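Antal: registro de vetas y acabados en madera

Ficha del conjunto de datos

Versión 2
Última actualización: 6 de agosto de 2025

Resumen

Antal es una colección de anotaciones de texto sobre tableros, mesas y encimeras de madera. Cada entrada recoge el tono, la dirección de la veta, el acabado declarado y los defectos superficiales. Se preparó para el catálogo de Tradmont, un taller de restauración de muebles, y se publica para quien necesite un vocabulario homogéneo en español sobre superficies de madera.

Contenido

El conjunto contiene 3.818 registros en un único archivo CSV con codificación UTF-8 y separador de punto y coma. De ellos, 259 tienen el campo de especie vacío, porque la pieza llegó teñida o barnizada y no se pudo identificar con seguridad. No hay que interpretar ese vacío como "otra especie".

Campos

id: identificador de la pieza, sin significado fuera del archivo.
especie: nombre común en minúsculas (roble, haya, nogal, pino, fresno).
tono: claro, medio u oscuro. Los tonos intermedios se asignan al más próximo.
veta: recta, ondulada, cruzada o sin veta apreciable.
orientacion: horizontal o vertical, siempre respecto al lado largo de la pieza.
acabado: aceite, cera, barniz, laca o ninguno.
brillo: mate, satinado o brillante.
defectos: lista separada por comas; puede estar vacía.
notas: texto libre, con abreviaturas del taller en las entradas antiguas.

Criterios de anotación

El tono se decide con la pieza en horizontal y con luz difusa. Los reflejos no se anotan como defecto ni cambian el valor del campo brillo, que se toma de la ficha de acabado. Las franjas más oscuras dentro de la veta tampoco cuentan como manchas, salvo que crucen las fibras.

En tableros encolados se anota la lama más ancha. Si hay dos especies en la misma pieza se crean dos registros con el mismo id y un sufijo.

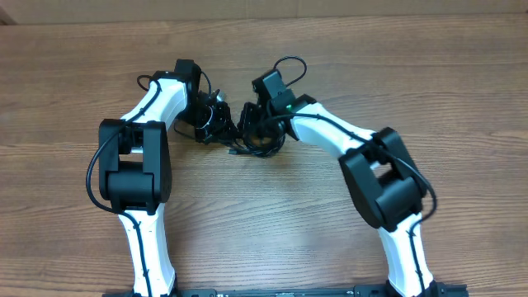
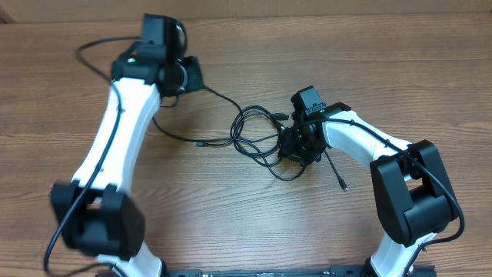

Tableros de madera con la veta en horizontal.

Procedencia

Las anotaciones se hicieron en el taller de Trirness con la herramienta Gikus y se exportaron sin imágenes. Una parte de las entradas, aproximadamente 80, se transcribió de fichas en papel; llevan la marca "papel" en notas y conviene revisarlas antes de usarlas en comparaciones de acabado.

Uso

El archivo se abre con cualquier hoja de cálculo. Al importarlo, indique el separador a mano y trate id como texto, o se perderán los ceros iniciales.

Limitaciones conocidas

El haya y el roble están muy representados; el fresno, poco.
La diferencia entre cera y aceite depende de lo que declaró el propietario.
Las maderas tropicales no están incluidas.
El campo defectos mezcla "arañazo" y "rayado" en la primera versión del vocabulario. Ya están unificados como "arañazo", aunque en notas sobrevive el término antiguo.

Cambios en la versión 2

Se añadió el campo orientacion.
Se separaron barniz y laca.
Se eliminaron registros duplicados.

Licencia

CC BY 4.0. Para citar el conjunto basta con indicar "Antal, versión 2, Tradmont".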